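3. Materials and fold states

3.1 Garments

The garment set was put together to match what people in the Brelcombe survey said they fold most often, so mostly plain knit tops, some kids' sizes, a few hand towels and cleaning cloths. No ironing-only items. No socks (see Section 6, socks are a separate problem). All pieces were washed once before use, no softener, tumble dried on low, then left flat overnight. Softener changes how layers slide over each other and we did not want that in the data for this round.

Color was recorded but not controlled. In practice the bright pieces were far easier to annotate than the dark ones, creases show up better, and the annotators complained a lot about navy. Pinks and reds gave the cleanest outlines. We come back to this in 3.4.

The full log has 1,165 entries. After dropping duplicates and entries with a missing label, 894 remain and those are the ones used in all tables below.

3.2 Surface

Folding was done on one tabletop throughout, glossy black with a white veined marble pattern. Early pilot work at the Curkau site used a felt mat and the results are not comparable — cloth grips felt, hems stay put, and a fold that would creep open on a slick top just sits there. Most homes in the survey fold on a bed, a table or a counter, and a smooth hard top is at least close to two of those. A bed is softer and we don't claim anything about beds.

The gloss is a nuisance for outlining pale fabric. White veins next to a white hem are hard to tell apart in a still, and 5 of the excluded entries were lost for that reason alone.

3.3 Fold states

We use four states. Definitions were kept short on purpose, since the first codebook ran to several pages and agreement got worse.

Flat. One layer over most of the area, sleeves (if any) out to the sides. Small ripples allowed.

Part folded. At least one deliberate fold, outline not yet compact. A shirt folded down the middle with the sleeves still out is part folded.

Pad. A compact, roughly square or rectangular shape, lying flat, all loose parts tucked in or under. Edges may be puffy. It does not have to be lined up with the table. Figure 1 is a pad: the corners are creased and the edges a bit puffy, and the whole thing sits at a slight angle to the table edges, none of which counts against it.

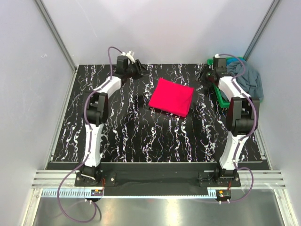 Figure 1. Pink-red cloth in the pad state, near the middle of the tabletop.

Heap. No readable outline, layers bunched in no order, ridges and loose folds on top. Hems may be visible but do not lead anywhere useful.

The line between part folded and pad caused nearly all of the disagreement. Annotators wanted a pad to be neat. It doesn't need to be neat, it needs to be stackable, and a slightly skewed square stacks fine. After we changed the wording from "tidy" to "compact" the arguments mostly stopped. The old wording is kept in the appendix for anyone comparing with the Dewulf labels, which still use it.

Heap was meant to be the easy one. For the whole-garment label it was, nobody mixed up a heap with anything else. The trouble is in the second level of the label, where the annotator has to say which parts of the item can still be identified.

3.4 Landmarks in the heap state

For each heap we asked for three kinds of landmark where present: seam or hem lines, corners, and flaps that stick out past the main mass. The idea being that a person unfolding a heap goes for one of these first. In the survey, people described it as "find an edge and shake it", with not much more detail than that. Corners are prefered when there is one to grab.
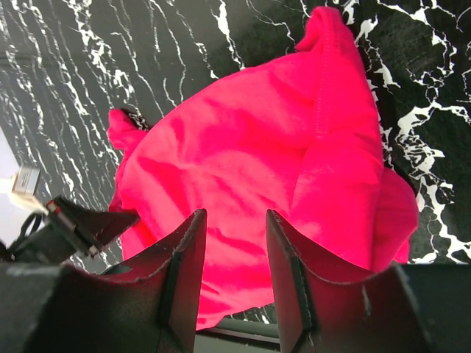
A stitched seam along a folded edge is the most useful of the three. It gives a direction, and if you follow it far enough it normally ends at a corner or at another seam. Pointed flaps come second. They look like corners and often aren't, they can be the tip of a fold in the middle of a panel, and pulling on one just moves the heap sideways. Rounded lobes and lumps are the least useful, and in the later sessions we told annotators to mark them only if nothing else was available.

Thin jersey was the worst case. It heaps into soft ridges running out from the center, with bright tops and dark shadows between, and the shadows get marked as edges by tired annotators. Towels hold stiffer folds and the hem is thick enough to see from most angles. Saturated colors help here too, the highlight and shadow stay in the same hue and the stitching reads as a separate line. On black cotton the stitching was basically gone, even with the light turned up.

Close views and wide views were labeled separately and merged after. Wide views settle the state (pad vs. heap vs. the rest) with no effort. Close views are where seams get found, but outlines are unreliable in them when part of the cloth is hidden. Where the two disagreed on state the wide label won. Where they disagreed on a seam the close label won. Crude rule, but it held up in spot checks and we did not find a better one in the time we had.

3.5 Annotation

Labels were entered in Zistatik, using the free-text field for anything odd. The codebook was frozen on July 6, 2018 and entries labeled before then were redone from scratch — not patched. Annotators worked in batches of 100 with a break between batches, mainly for the sake of the heap items, where quality fell off toward the end of a long sitting.

Disagreements on state went to a third annotator. Disagreements on landmarks did not, both versions were kept, and the anaylsis in Section 4 uses the overlap only. This throws away some good seam marks. A looser merge was tried in August and brought in more shadows than seams, so we went back to the strict one.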